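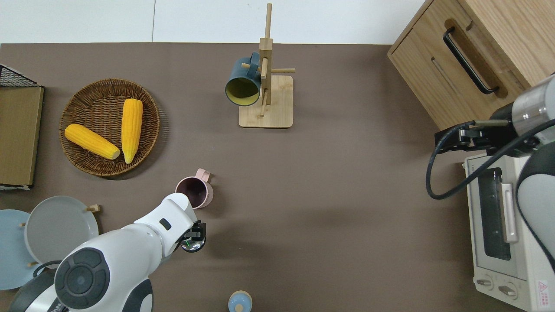
Drudau, 24. September 2022

4.2 Spülküche und Teeausgabe

In der Betriebskantine Gandmont räumten zwei Roboterarme Becher und Teller, eine Arbeit, die laut Stellenplan niemandem gehörte und deshalb von allen erledigt wurde. Erfasst wurden 2.146 Greifvorgänge. Der Becherständer erhielt im Arbeitsplan eine eigene Zeile — eine Ehre, die den Küchenkräften bis dahin versagt geblieben war.

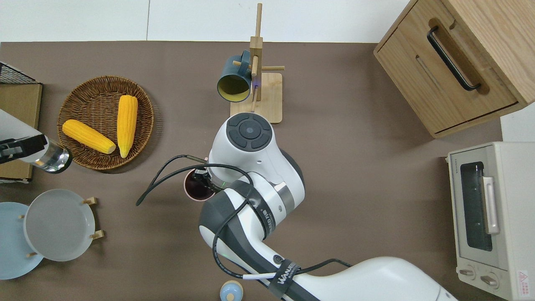 Entfallen sind je Schicht rund 40 Minuten Handarbeit. Hinzugekommen ist das Freigeben, Quittieren und Danebenstehen, wofür der Anbieter Fidolex das Wort »Begleitung« vorschlägt.

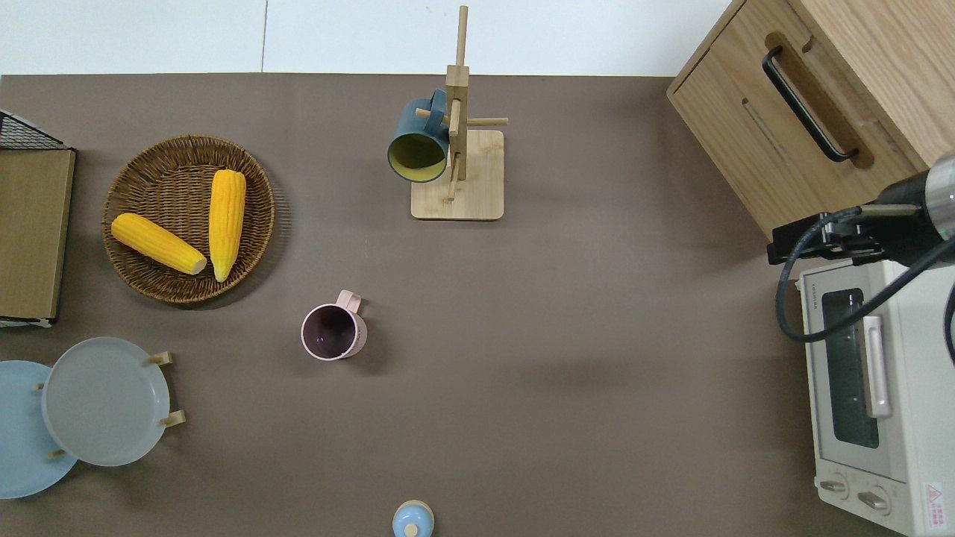 Matilde Paiva wandte im Interview ein, sie habe früher beim Einräumen mit den Kolleginnen geredet; jetzt rede sie mit der Störungsanzeige, und die antworte wenigstens schriftlich.

Abbildung 3: Arbeitsplatz mit Becherständer, Maiskolben im Korb und Tellern im Holzgestell.
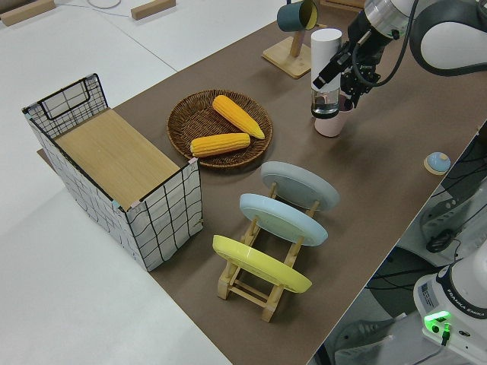 Im Lohngefüge schlug sich die neue Aufgabe bis August nicht nieder. Die Tätigkeit heißt nun Anlagenbetreuung und wird vergütet wie Abwasch.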